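About Vorkex

Vorkex writes control, perception and planning software for two-arm manipulators. We do not build arms, grippers or cameras. Customers bring the hardware, or buy it elsewhere on our advice, and we supply the layer between the motor drivers and the task description.

The company was founded by Margit Strand, who had spent several years maintaining motion code for packaging lines and wanted to stop rewriting the same trajectory buffer for each new machine. The first product was that buffer. It is still in the code base, under a different name, and two of the original unit tests still run on every commit.

What we make

Pemis is the runtime. It runs the joint-level control loop, time-stamps every sensor message at arrival, and keeps both arms on one clock. A single process owns the motion of both arms. We tried the other arrangement, with one process per arm and a coordinator above them, and dropped it after a release in which the coordinator spent most of its time resolving disagreements about timing. Pemis accepts position, velocity and impedance commands. It rejects a command stream that is stale, and the staleness limit is set per deployment in the configuration file.

Pritwood is the planner. It takes a goal for one or both grippers, a collision model of the cell and the current joint state, and returns a timed path. When the path is for two arms it is planned in the joint space of both, so neither arm is treated as a moving obstacle for the other. This costs more computation. It also removes a class of deadlock in which each arm waits for the other to clear the middle of the table. Replanning happens in the background while the current path is being executed, and the switch to the new path is made at a point where position and velocity match.

Sriwong is the tooling: recorder, log viewer, calibration routines and the replay harness. Most of our customers see Sriwong first, since calibration comes before anything else. The log format is documented and stable. A log written by version 2 opens in version 5 without conversion.

How we work

Perception is developed on cluttered tables with ordinary household goods. Machined test blocks are useful for calibration and little else; they are rigid, matte and known in advance. Clear packaging, mirrors and glossy lids are where depth estimates go wrong, and a planner that trusts those estimates will close a gripper in the wrong place. We keep such items on the bench from the first day of a project. Camera views from the wrists are fused with the view from the head, and each surface estimate carries a confidence value that Pritwood can read. A low value widens the clearance margin or triggers a second look from another angle.
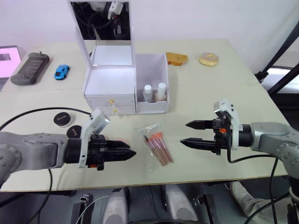
Bench setup with both grippers at a bagged brush set; mirror-lid organizer behind.

The bag is a fair summary of the perception problem. Its film is clear, the contents are visible through it, and the surface the fingers will meet first is the one the cameras measure worst. Our current approach segments the package and its contents separately, then plans the approach against the outer boundary. Grasp candidates are scored for both arms before either one is committed. The mirror is a separate problem. Reflected geometry is a steady source of phantom obstacles, and Pemis passes a mask for known reflective planes to the planner so that they are not added to the collision model as open space or as solid objects behind the lid.

Every change to the control or planning code goes through the replay harness before it reaches an arm. The regression set holds 1,899 recorded episodes. Each one is replayed against the new build, and differences in commanded position, timing or grasp choice are reported. A difference is not automatically a failure. An engineer has to read it and either accept the new behavior in writing or reject the change. The full set takes almost 10 hours, so it runs overnight. A reduced set runs on each commit.

We release twice a year. The release notes list known faults as well as fixes, including faults we do not plan to repair. Interfaces marked stable stay unchanged for the life of a major version. Interfaces marked experimental may change in any release, and customers who build on them are asked to tell us.

Working with us

A project starts with a calibration visit and a written description of the task. The description should say which objects are handled, which tolerances matter and what the system should do when a grasp is missed. That last item is usually the shortest in the first draft and the longest in the final one. We then record a baseline set of episodes on the customer's hardware, and that set becomes part of the customer's own regression suite. It stays with the customer if the contract ends.

We support a small number of arm and gripper interfaces and support them fully. Drivers for other hardware can be written against the public driver interface, and we review them on request. Source access to Pemis is included in every license. Pritwood is supplied as a binary with a documented plug-in interface for custom cost terms — source access is available under a separate agreement.

People

Margit Strand leads engineering and still reviews changes to the control loop. The rest of the company is organized into control, perception, planning and tooling, with one lead for each. Engineers change groups in July if they wish to, and most have worked in at least two. Everyone takes a turn on support, which means that the person answering a question about a log file has usually written some of the code that produced it.

Open positions are listed on the careers page. Technical questions from existing customers should go through the support portal with a Sriwong log attached. For all other inquiries, use the contact form.

Page last revised February 28, 2020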